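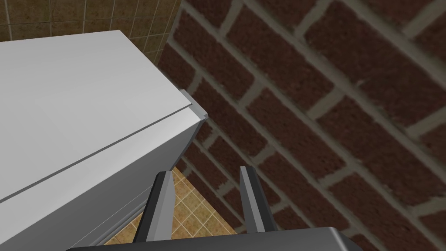 4.2 What diners say about booking and waiting

We turn now to the part of the study we enjoyed most, the free-text comments. Of the 1,012 reviews in the Lollovon set, a large share mention how the writer got a table, and many do so in the very first sentence. People will forgive a plain dessert, but they remember standing in a doorway with hungry kids! The comments were read in full by two of us (Hladun and Eze) and sorted by hand, with Gallegos settling the cases where the first two readers disagreed.

The reviews cover 12 restaurants, all of them sit-down places with table service and a dinner trade. We left out cafes, pubs with counter ordering and anything inside a hotel. Hanetti and Zhuravel, the two busiest, take bookings for every sitting. Hosimitz keeps its front room for walk-ins and books only the back room, and it turned out to be a wonderful case to study – the same kitchen, the same menu and the same staff, with two quite different ways of getting a seat.

Our first reading split the comments by how the writer arrived: booked, walked in, or not stated. We then marked each one for its overall tone and for any remark about time. A remark could be as short as "seated right away" or as long as the lovely paragraph one Zhuravel guest wrote about the bread that came while her party waited for a late friend. Both were counted as remarks about time, and both were marked as warm.

Figure 4 sets out the tone of comments by type of arrival. The pattern we expected was that booked guests would be happier, and for the most part they are. What surprised and delighted us was the group of walk-in guests who had been given a waiting time at the door. Their comments are nearly as warm as those of booked guests, even when the wait was a long one. At Hosimitz, guests who were told to expect 40 minutes and were seated close to that time often praised the host by name. Guests who were told "not long" and waited less than that were a good deal cooler.

Figure 4. Tone of review comments by type of arrival (booked, walk-in with a stated wait, walk-in with no stated wait). Reviews that don't say how the guest arrived are left out.
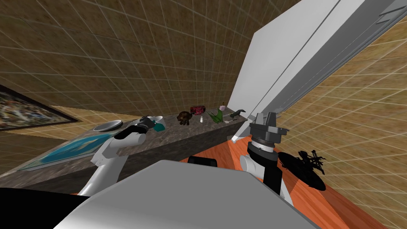 Does a longer wait always lead to a poorer review?

Reviews get cooler as waits grow, but the drop is much smaller when guests were given a time at the door and that time was kept.

Booked guests had their own sore point. A booking is a promise, and the sharpest comments in the whole set come from people who arrived on time and found their table still in use. Hanetti has most of these. Kravchuk spoke with the floor staff there in January, and they put it down to the early sitting, where larger groups tend to linger over coffee. The manager has since moved the second sitting back a little, and we're keen to see whether the comments change.

Party size matters too. Pairs rarely mention the wait unless it was very long, while groups with children mention it often and in detail. Several parents wrote that a basket of bread or some coloured pencils made all the difference, and Harasym's count of these remarks is given in the appendix. We'd love to look at this more closely with a set that records the ages of children, because at present we have only what the parents chose to tell us.

Two cautions apply. People who write reviews aren't a fair sample of people who eat out, and those who had a middling evening may not write at all. We also relied on the guest's own memory of the wait. Where Hosimitz could lend us its door sheets for the same evenings, guests' figures tended to run longer than the sheet, most of all when no time had been given. We haven't corrected for this, as the sheets cover only one restaurant, but it fits well with the pattern in Figure 4.

Section 4.3 takes up parking, where the comments are shorter and a fair bit grumpier.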